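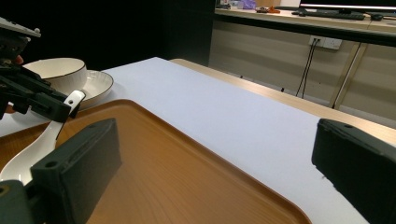

Informe final del taller de interiorismo, segundo curso. Proyecto: reforma de un salón-comedor de alquiler con presupuesto cerrado. Autora: Kusum Pant. Compañera de grupo: Elli Ikonen. El salón es el del piso de la calle Woldegiorgis, tercero interior, poca luz, paredes en beige viejo. La idea era cambiarlo entero sin obra y sin enfadar a la casera. Paleta: blanco en las superficies grandes y un solo tono cálido, el marrón anaranjado de una bandeja grande con acabado de veta de madera, esquinas redondeadas y borde levantado, que sobre una mesa blanca destaca mucho. De ese tono salió todo lo demás: cojines, marco del espejo, la pantalla de la lámpara.

Presupuesto y reglas

Tope de 170 euros, todo incluido, pintura también. No se podía taladrar (contrato). Lo que ya estaba en el piso no contaba como gasto, lo prestado tampoco, pero había que devolverlo igual que vino. Empezamos en marzo con las mediciones y entregamos el 24/05/2024.

Medidas: pared larga 2521 mm hasta el radiador, hueco entre la ventana y la puerta 1396 mm. Ese hueco nos dio guerra todo el trimestre. El sofá no cabe ahí. El aparador tampoco. Al final, banco bajo con cojín y encima el espejo, apoyado, sin colgar.

Pintura

Pintamos la pared larga y la de la puerta. Blanco roto mate, marca Prikton, 2 manos. La primera quedó fatal, se veia el rodillo por todas partes, culpa nuestra por no diluir nada y por ir con prisa antes de que se fuera la luz. Lijado suave, limpiar polvo, segunda mano con rodillo de pelo corto. Mucho mejor. El rodapié lo dejamos como estaba, Elli quería pintarlo, yo no, no quedaba dinero y ganó el dinero.

Muebles

Mesa de comedor: la que había, girada noventa grados y pegada a la pared larga. Se gana paso hacia la cocina. Estantería modelo Astard, de segunda mano, le faltaba un fondo y pusimos cartón forrado con papel pintado sobrante. Desde lejos cuela, de cerca no tanto. Sillas desparejadas, las unificamos con fundas cosidas por Elli en casa de su tía. Una salió estrecha y hubo que abrirla por detrás.

Luz: lámpara de pie Zellia junto al banco, bombilla cálida. El plafón del techo sigue siendo feo. Sin presupuesto, se queda.
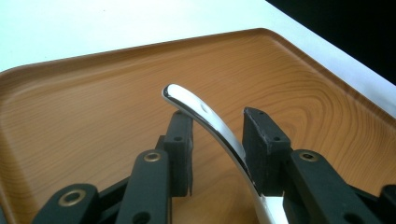
¿Por qué no se pintó también la pared de la ventana?

Porque a contraluz casi no se nota el color, y la pintura que quedaba hacía falta para los retoques alrededor del radiador.

Problemas

El espejo apoyado se movía. Topes de goma abajo y masilla adhesiva detrás, de la que se quita. Aguanta de momento. Las cortinas las pedimos cortas, error al apuntar la medida en el cuaderno (la mía). Dobladillo sacado entero y todavía faltan unos dedos hasta el suelo. En las fotos de la entrega no se aprecia pero en persona sí.

También falló el calendario. La semana de la pintura coincidió con los exámenes de dibujo técnico y perdimos varios dias.

Valoración

Contentas con la pared larga y con el banco. El rincón de la estantería lo haríamos de otra manera, más baja y con puertas, ahora acumula trastos. El color funciona mejor de noche con la Zellia encendida que por la mañana. La casera vino, miró, dijo que parecía más grande y preguntó si el banco se quedaba. Pendiente de hablar.

Queda por añadir el anexo con los tiques y el plano a escala, lo sube Elli en archivo aparte.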